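Filed under: Workshop notebook / Dye bench

May 8, 2026

Second round of madder on the wool flannel. The first lot came out closer to brick than I wanted, and the test strip pinned over the sink has gone a shade browner as it dried. Pugh wants a clear warm red for the cushion panels, so I am changing the water before I change anything else.

Tap water here is hard, and hard water ought to suit madder, but I think the iron in the old pipe is dulling it. Used rainwater from the blue barrel for all four pots today and put a spoon of chalk into pots 2 and 3. Pots 1 and 4 have none.

Mordant was alum at 20 percent weight of fiber, same as last time. Cloth had been in the mordant overnight and was rinsed once. I skipped the cream of tartar. Beca thinks it pushes madder toward orange and I would like to see for myself.

Heat: brought up slowly and held under a simmer. Pot 4 got away from me while I was on the phone with Fevlow over the late root delivery, and it was bubbling when I came back. Expect that one to be brown. I left it going anyway as a record of what boiling does.

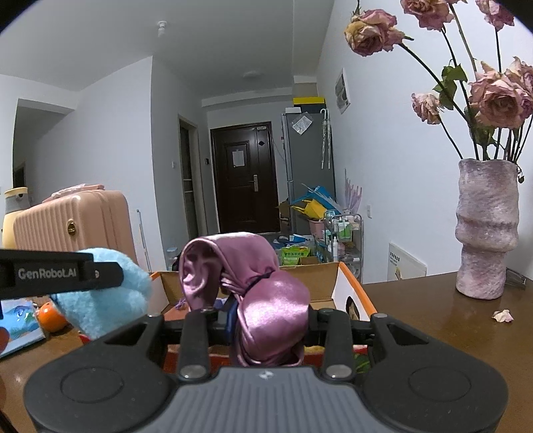 Catrin Foulkes
Dye bench and sample room

Satin question, before I forget it. Pernance have asked if we can match a pink-purple on a glossy cloth. I said not with madder alone. Cochineal with a little iron would get near it on silk. If the satin is polyester, none of our dyes will touch it and they should go to a commercial dyer. Need a fiber answer from them before quoting. A burn test on a few threads would settle it if they can spare a snip.

Back to the wool. Pulled a strip from each pot after two hours:

Pot 1 – soft coral, even, a bit weak
Pot 2 – good red, the nearest so far
Pot 3 – same as 2 but streaky along the fold, my fault for crowding it
Pot 4 – brown, as expected

Left pots 1 to 3 to cool with the cloth in. Will rinse in the morning and dry in the shade, then compare with the Rustwood swatch card under the north window. The lamp over the bench is too yellow to judge reds by.

The exhaust bath from pot 2 still has plenty of color in it. Saving it in the lidded bucket for the 9 small skeins, which only need to be a pale pink.

To do:
Order more alum, the tub is nearly down to the scoop
Stir pot 3 every few minutes next time, or use the wide pan
Ask Beca where the spare thermometer went
Lightfastness strips: half covered, in the window until September

If pot 2 dries true I will scale it up for the full panels with the same root, ground the same way. The last bag was coarser and I never wrote down which mill setting we used. It is 2 on the dial. Writing it here so we have it.

Questions about the notebook: ask at the dye bench | Back to top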